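Subject: Re: [winlow-readers] Serials box and the big old novels

Hello all,

Sorry to be slow getting back to this one. August got away from me completely, between the tomatoes and a houseful of company, and I only sat down with the list again last night with a cup of tea.

Earlier on the list, someone wrote:

> I'm stuck in the middle of the Custcombe books and would love some
> encouragement. Does anyone read them straight through? My set
> runs to 2,875 pages and I have made it to page 345. I keep
> forgetting who is married to whom. Should I skip ahead to volume 2
> or start over from the beginning?

Oh, please don't start over! I did that the first time and it just about finished me off. I read those same opening chapters again, got tired in the very same place, and put the whole set back on the shelf for years. When I finally picked it up again I simply went on from my bookmark, muddled about who was who, and within a few chapters it had mostly sorted itself out. The author is pretty generous about reminding you, especially at the weddings and funerals (and goodness knows there are plenty of both).

I wouldn't skip ahead either. The stretch you're in, with the lawsuit over the mill, does drag, I'll grant you that. But the aunt's letters come right after it, and they were my favorite part of the whole thing. I read a couple of them out loud at supper and got asked for more, which doesn't happen often in this house.

What helped me most was a plain index card tucked in the back. I wrote a name on it whenever somebody new turned up, with a word or two like "cousin, bad debts" or "the one with the geese." It got very messy and I still have it. I'd be glad to type it up for you if you don't mind a few spoilers and my spelling.

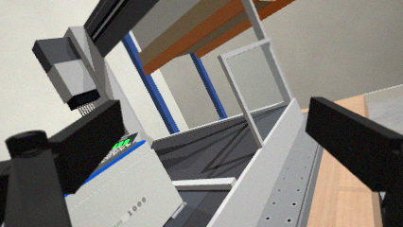
My other thought is about the edition. Mine is the Stuteck paperback, and it comes to 2,464 pages, so we won't match up if you send me page numbers. Chapter numbers ought to work fine. The type in mine is small and I gave in and bought a better lamp halfway through, and I wish I'd done it sooner. If your eyes get tired in the evening, try ten pages with your morning coffee and leave it at that. I got through most of the third volume that way.

Would anyone else like to read along from the aunt's letters onward? I'd happily go through them again, and we could post whenever we finish a chapter, with no schedule to fall behind on. Just put CUSTCOMBE in the subject line so the folks who haven't gotten that far can steer around us.

Warmly, and happy reading,
Li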